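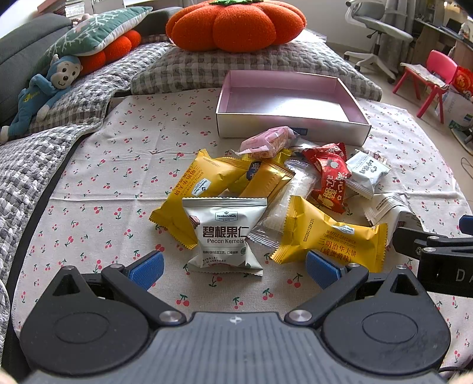
Wrapped snacks and an open box on the cherry-print cloth.

Home computer tips: which ones are worth your Saturday
By Declan Tawhiri
Tuesday, January 17, 2023

Every summer the same list of computer tips does the rounds. My aunt in Ruddock gets it as an email, my neighbour gets it as a video with a bloke pointing at the words, and sooner or later someone brings a laptop to my kitchen table having done all of it and made things worse. I fixed office machines in Murkville for a long while and I'm suspicious of anything that promises to make your computer "like new". It's a seven-year-old laptop. It will be like a seven-year-old laptop with less rubbish on it, and that might be plenty.

What follows is what I'd do, and what I wouldn't bother with. Most of it is for Windows, as that's what turns up here.

Skip the cleaner program

If a free program scans your computer and finds 2,872 problems, ask it to name one. They tend to be leftover registry entries that weigh nothing and slow nothing down, plus cookies, plus a few empty folders. The scan is free and the fixing costs money. I've never been able to measure a difference afterwards, and I've had two machines that wouldn't open their email program once the cleaner had been through.

Windows has its own storage cleanup in Settings, under System and then Storage. Let it show you temporary files and have a read before you tick things. The Downloads folder is sometimes in that list. Leave it unticked unless you know what's in there, because people keep their tax returns in Downloads. I don't know why either.

Turn off what starts with the machine

This tip is on all the bad lists and it happens to be a good one. Right-click the taskbar or press Ctrl, Shift and Esc together, open Task Manager and find the Startup tab. Anything you don't recognise, look up before you disable it. Anything you do recognise and don't need at breakfast (chat programs, music players, the updater for a printer you gave away) can go. You're only stopping it from launching by itself. It'll still open when you click it.

Leave the antivirus alone, and the touchpad driver. Ask me how I know about the touchpad.

Is it full, or is it slow?

People mix these up and then spend money on the wrong thing. A drive that's nearly full will make a computer sluggish, so get some space back first and see how it goes for a week. A computer with plenty of space that still takes an age to open a browser probably has an old spinning hard drive in it. Swapping that for a solid state drive is the one upgrade I recommend without a lot of muttering. The last one I did cost $90 for the part, and a patient person with a small screwdriver can manage it on most older laptops. On some newer thin ones the storage is soldered down and there's nothing to swap. Check the exact model before you order.

More memory can help too, though I'd be wary of anyone who recommends it before looking at how much is in use.

Don't defrag a solid state drive

Old advice, still circulating. Windows knows which sort of drive you have and looks after it on a schedule. Third-party defrag tools are another thing I'd leave on the shelf.

The backup you think you have

Here I get crabby. A folder that syncs to the cloud is handy, but delete a file on the laptop and it's deleted in the cloud as well. There's usually a recycle bin online that holds it for a while. How long depends on the service and what you're paying, so go and read the page for yours before you rely on it.

What I'd have in an ordinary house:

One external drive, plugged in, backed up, then unplugged and put in a drawer.
One copy somewhere else, which can be the cloud or your sister's place.
A reminder on the calendar, as you will forget.

Then try to get something back. Pick a photo from last May, pretend it's gone, and restore it to the desktop. Valentina Cáceres, who used to do the school computers over in Likton, told me she wouldn't call it a backup until she'd opened a file from it, and I've pinched that rule. She also labels the cable with masking tape, the drive with masking tape and the drawer with masking tape. I thought it was overkill until I spent an evening with a tub of nineteen identical black power bricks.

On that subject: check the voltage and the polarity printed on a power brick before you plug it into anything. Same plug doesn't mean same brick. If you can't read the label, don't guess.
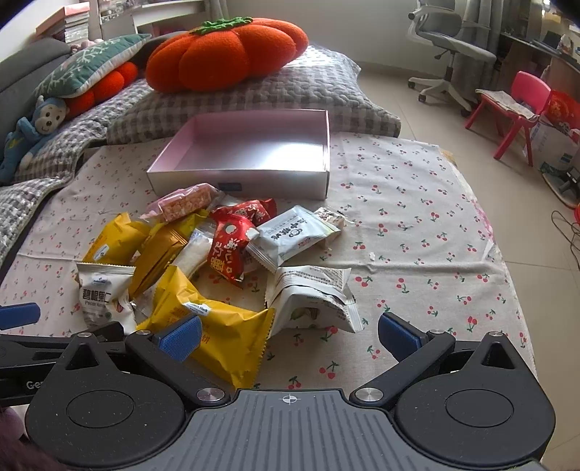 Rice, vacuums and other cleaning advice

Rice doesn't fix a wet laptop. It gets dust and starch in the ports and gives you something to do while the corrosion gets going. Shut it down straight away, unplug it, take the battery out if it's the sort that comes out, and get it to someone who'll open it up. If the drink was sweet, tell them so.

The household vacuum is a poor choice for the inside of a desktop. The nozzle can build up static, and it's easy to suck up a little screw or a jumper. Canned air is dearer than it should be but does the job. Keep it upright, use short bursts, and hold the fan blades still with a finger or a pencil while you do it. Do it outside if you can. You'll be surprised how much of the carpet lives in there.

For screens, a barely damp microfibre cloth. Put the water on the cloth, never on the screen. I've seen toothpaste recommended for scratches and I'd like a word with whoever started it.

For keyboards, switch off, turn it over and tap. Crumbs mostly fall out. The sticky-putty stuff works all right on big keys and leaves bits of itself under small ones.

Wi-Fi tricks

No, foil behind the router won't double your speed. It may shove a bit of signal in one direction and rob another room to do it. Shifting the router out of the cupboard and up off the floor costs nothing and does more. So does keeping it away from the microwave and the fish tank.

Before you pay for a booster, take the laptop right beside the router and run a speed test. Bad there as well? Then the trouble is the line or the plan, and a booster will faithfully spread the bad connection through the house. A friend out at Skarkurside bought three of them before ringing the provider.

Restarting the router does help now and then. If you're doing it every day, something's wrong with it.

Passwords on a sticky note

I'm softer on this than I'm meant to be. A notebook in a locked drawer at home is a good deal safer than one password used on 33 different sites. A password manager beats both, if you'll use it. Make the main password long, at least 20 characters, and build it from a few unrelated words you can type without swearing. Turn on the second step for your email first, ahead of everything else. Whoever has your email can reset the rest.

And if someone rings to say your computer has been sending them errors, hang up. Don't be polite, don't keep them talking for sport. If you've already let them on, pull the internet plug, ring your bank from a different phone, and change your email password from a different device.

Next month I'll have a go at printers, if I can bear it.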